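Drarkora abre las puertas de su laboratorio de manipulación robótica

Redacción de Comunicación Institucional · Diciembre

El centro tecnológico Drarkora celebró este mes una jornada de puertas abiertas dedicada a la robótica y la automatización, dirigida a empresas de la comarca, centros de formación profesional y público general. La convocatoria reunió a casi 2,000 personas entre la apertura, a las diez de la mañana, y el cierre de las instalaciones, a última hora de la tarde.

El acto de bienvenida tuvo lugar en el vestíbulo principal y sirvió para presentar las líneas de trabajo del centro para el próximo ejercicio. La dirección subrayó el interés de acercar la manipulación robótica a talleres, viveros y pequeños almacenes que hasta ahora han automatizado únicamente el transporte interno, y anunció que la superficie destinada a ensayos pasará a ocupar 3,000 metros cuadrados una vez concluidas las obras de la nave contigua. El traslado de los equipos se realizará por fases para no interrumpir los proyectos en curso.

El programa se organizó en tres recorridos. El primero mostró la línea de clasificación instalada por la empresa Premham, en la que los asistentes pudieron seguir el itinerario de una pieza desde la entrada en la cinta hasta su depósito en la bandeja correspondiente. El segundo estuvo dedicado a la seguridad en espacios compartidos por personas y máquinas, con especial atención a las zonas de parada y a la señalización. El tercero, bajo la denominación Dreren, se centró en la toma de datos de manipulación manual y fue el más solicitado de la jornada, por lo que hubo de añadirse un turno a primera hora de la tarde.

Cada grupo estuvo formado por 15 visitantes como máximo y contó con el acompañamiento de personal técnico del centro. Las explicaciones se ofrecieron en español y, previa solicitud, en inglés. Los centros educativos dispusieron además de un cuaderno de actividades elaborado por el departamento de formación, que seguirá disponible en la recepción hasta agotar existencias.

En el apartado empresarial, Premham y Drarkora dieron a conocer la prórroga de su acuerdo de colaboración, que contempla estancias de alumnado en prácticas y el uso compartido del taller de mecanizado. Por su parte, la fundación Acheampong confirmó que mantendrá su línea de ayudas para proyectos de fin de ciclo relacionados con la automatización. Las bases se publicarán en los tablones del centro antes del inicio del próximo trimestre.
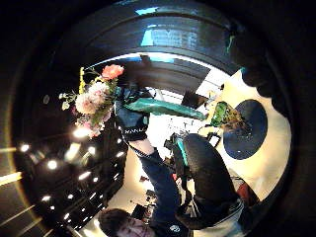
El proyecto Dreren estudia cómo trasladar a las máquinas la destreza de la mano humana en tareas con objetos de forma irregular o superficie delicada. Durante las demostraciones se trabajó junto a un ramo con rosas de tonos pálidos y una flor de color coral, un tipo de material que interesa de manera particular a los viveros y a las empresas de distribución floral presentes en la visita. En la imagen, la mano que sujeta el objeto alargado de color verde lleva un guante negro con la inscripción «MANUS» en el puño. El equipo del proyecto atendió después las consultas del público, referidas en su mayoría a los plazos de desarrollo y a la posibilidad de realizar ensayos con productos propios.

Las entidades interesadas en proponer un caso de ensayo pueden dirigirse a la oficina de proyectos, que facilitará el formulario y fijará una entrevista previa. Drarkora tiene previsto repetir la jornada el próximo año con un recorrido adicional sobre mantenimiento de equipos.

Contacto: Oficina de Comunicación de Drarkora | © Drarkora. Todos los derechos reservados | Volver arriba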